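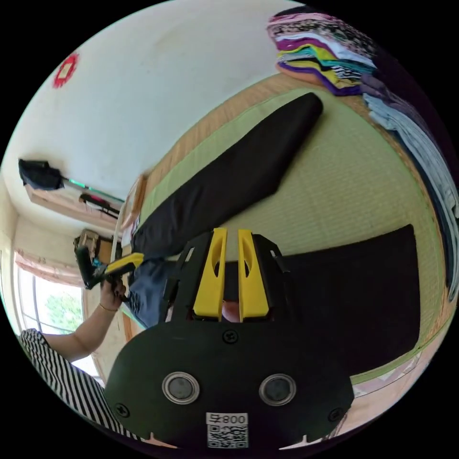
Gripper Trials Group, Dimum

We are a team of five inside Dimum, a company that builds and repairs handling equipment for laundries, packing rooms and small warehouses. Our part of the work is testing grippers, arms, cameras and controllers before anyone at Dimum puts them in a quote. We don't sell anything ourselves.

## What we test

Most of our time goes to grippers. Hand-held ones make up a large share of that, two-finger types above all. A person can carry one into an ordinary room and work with clothes and household things where they already are, and we can compare finger shapes without mounting anything on an arm. Slotted fingers and solid fingers behave differently on thin fabric, and the width of the slot matters more than we first thought.

Arms come next. We have two on the bench in Tramusau, one from Pakzad and one that Vratislav Štefanec put together from spare joints. The Pakzad arm is quicker. The other one is easier to open up when a cable goes.

Cameras are tested on the tool they will be used on. A camera that does well on a tripod can be useless once it is next to a pair of moving fingers. We also check controllers, mainly for delay between the trigger and the fingers.

## How a trial runs

Each gripper gets 2,000 open-and-close cycles on the bench before it goes out. After that it is used by hand in a real room for a set list of tasks: picking up a sock, lifting the top shirt off a pile, turning a page, closing a bag. There are 74 tasks on the list at present. Fingers are swapped at the halfway mark and the list is run again.
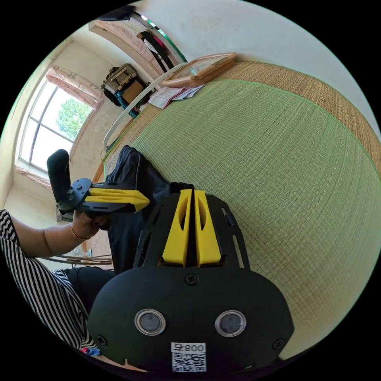

**Do you test grippers made by other companies?**

We do, and they make up more than half of what comes in. Send the gripper with its fingers, cable and power supply, and allow three weeks.

Results go into one report per gripper. The report gives the tasks that failed, the finger wear and the time per task. If the maker asks for a second round after a change, we run the full list again from the start. We don't test only the parts that changed.

## Who we are

Lộc Tôn runs the group and writes the reports. Abbas Mazandarani looks after cameras and lenses. Vratislav Štefanec handles the arms and most of the machining. Omid Sadeghi works on controllers and keeps the parts list. Arash Jafarzadeh joined in June and plans the room trials.

The group started with a single bench at our Wullitz site and moved to Tramusau when the bench was needed for repairs. We now have almost 900 square feet, including the storage room.

## Getting in touch

Call the Tramusau office and ask for the trials group. Mornings before 11 are best. Parcels should be marked with the name of the gripper and a phone number for someone who knows it.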